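Podach
Desk and Table Supplies

Home > Storage > Pen and Pencil Holders > Winine Mesh Pen Holder, Round

Winine Mesh Pen Holder, Round, Black

Catalogue number: 133
Supplied by: Podach
Sold: singly or in boxes of 15

The Winine pen holder is a plain, upright container for pencils, pens and markers in daily use. It is intended for shared tables, reception counters, study rooms and any other place where writing materials are wanted close at hand and have to be put away again at the end of the day. The holder is open at the top and has no lid, tray or inner sections. It is supplied ready for use and requires no assembly.

The mesh body allows the contents to be seen from the side, so that a person seated at the table can find a particular colour without emptying the holder. Dust and pencil shavings do not collect against the walls as they do in a closed pot, although some will settle on the base and should be tipped out from time to time.

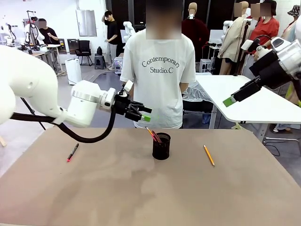 Can pens and pencils be kept in the same holder?
They can be kept together, provided that every pen and marker is capped before it is put in. Pencils may be stored with the point up or down, but point down is advised where children use the table.

Product details

Shape: round, straight-sided
Body: wire mesh
Colour: black
Lid: none
Assembly: none required
Guarantee: 2 years from the date of purchase

Pens, pencils and markers are not included and should be ordered separately. Customers furnishing a number of tables may wish to consult the Runel range of loose pencils, which is listed under Writing Materials.

Placing the holder

The holder should stand on a flat, level surface. On a table used from both sides, a position near the middle keeps it within reach of everyone and away from sleeves and elbows. It should not be placed on a sloping drawing board or on the top of a cabinet that is opened often.

Long pencils lean outwards when only a few are stored. This is normal and does not affect the steadiness of the holder on a level table. If the contents lean heavily to one side, they should be spread around the rim, with the heavier markers placed first and the pencils added afterwards.

Pencils and markers in use may be laid on the table beside the holder. Where the surface is smooth, round pencils are inclined to roll, and Podach recommends that they be laid well back from the edge or returned to the holder between tasks.

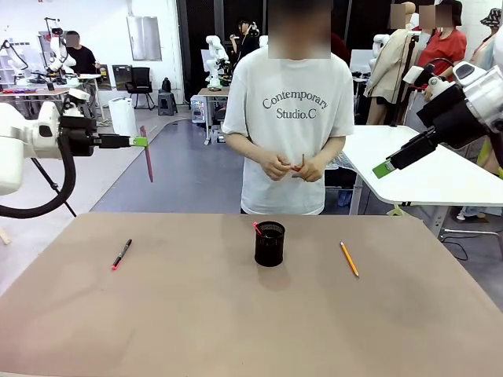
Clearing the table

For schools, studios and offices where a table passes from one group to the next, the following order of work is suggested.

1. Gather all loose pens, pencils and markers into one place on the table.
2. Fit each cap firmly. Markers without a cap should be set aside and not returned to the holder.
3. Check pencils for broken points and sharpen them over a waste bin.
4. Put the markers in first, then the pens, then the pencils.
5. Leave the holder in the middle of the table for the next user.

The holder should not be filled so tightly that one pencil cannot be drawn out without lifting the others. A second holder is preferable to an overfull one.

Care and cleaning

Empty the holder before cleaning. Turn it over above a bin and tap the base lightly to remove shavings. The outside may then be wiped with a dry or slightly damp cloth. A small soft brush is suitable for the mesh itself. Dry the holder fully before refilling it. Do not leave it to soak, and do not use scouring pads, bleach or any cleaner containing grit.

Ink marks should be wiped away as soon as they are noticed. Older marks may need more than one application of mild soap and water.

Orders and returns

Orders for single holders are normally sent within 7 working days. Full boxes are sent from the Van Loon warehouse and may arrive separately from other goods on the same order. An unused holder may be returned in its original packing, together with the delivery note. Holders that arrive bent or scratched will be replaced without charge when the damage is reported on receipt.

Page last revised 1/19/18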